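Boards > Household > Laundry & Clothing Care > Does wool wash detergent do anything?

zlata_h
The Sternunix wool wash is up to 9 dollars a bottle at my store. My regular liquid is half that. Is there any real difference, or am I paying for a sheep on the label?

deak_s
Mostly the sheep. I've used plain dish soap on sweaters since college and they're fine.

Radymyr H.
Disagree. Regular detergent often has enzymes that go after protein stains, and wool is protein. One wash won't show it. Do it for a few winters and the elbows go thin.

deak_s
Dish soap has no enzymes, at least mine doesn't. And how do you know it was the soap and not your elbows?

Radymyr H.
Fair, I don't.

fengying_x
I'd worry more about heat and wringing than about what's in the bottle.
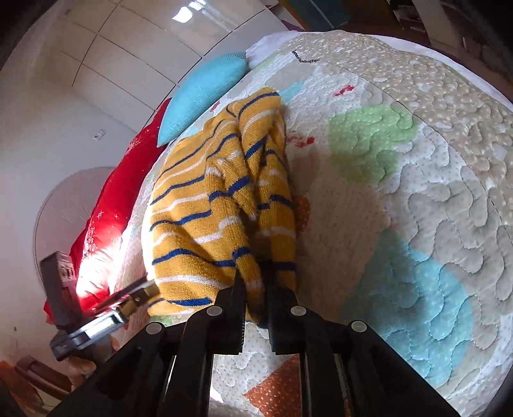

Most "wool" care advice also skips the first step – reading the fiber tag. Half of what people baby as wool is acrylic or cotton, and neither one needs a special soap. Take a mustard sweater with navy and white stripes like that one. I couldn't tell you the fiber by looking, and I doubt anyone here could. If the tag says cotton, I'd worry about the navy running into the white long before I worried about enzymes.

zlata_h
OK, I checked. Two of mine are acrylic. Annoyed now.

deak_s
So that's the 9 dollars back.

Radymyr H.
And the real wool ones?

zlata_h
Cool water, whatever's left in the bottle, then we'll see. I'm not buying another one until somebody shows me a sweater it saved.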